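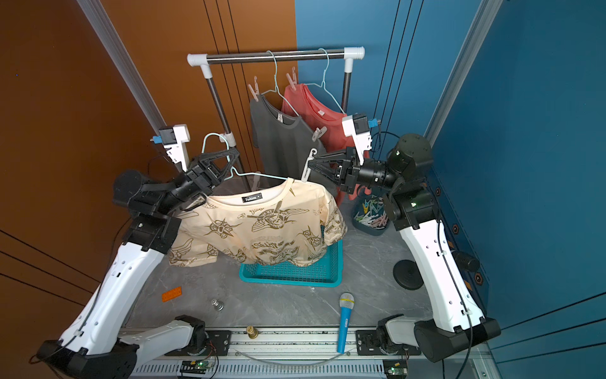

A light blue wire hanger and a white plastic hook.

Looking After Old Poetry Books

15 August 2022 | By the Ostley Household Desk

Stand verse collections upright, with books of like height side by side. Thin ones lean, so use a bookend – a plain metal one is fine.

Dust the top edge with a soft brush, working away from the spine. Keep the cover shut tight while you do it.

For a musty smell, leave the book in a lidded box with an open dish of baking soda for seven days. Don't let the powder touch the paper.

Never tape a torn page.

Search tips Enter keyword Go

Recent
Flattening a curled cover
Shelf liners compared
Silverfish in June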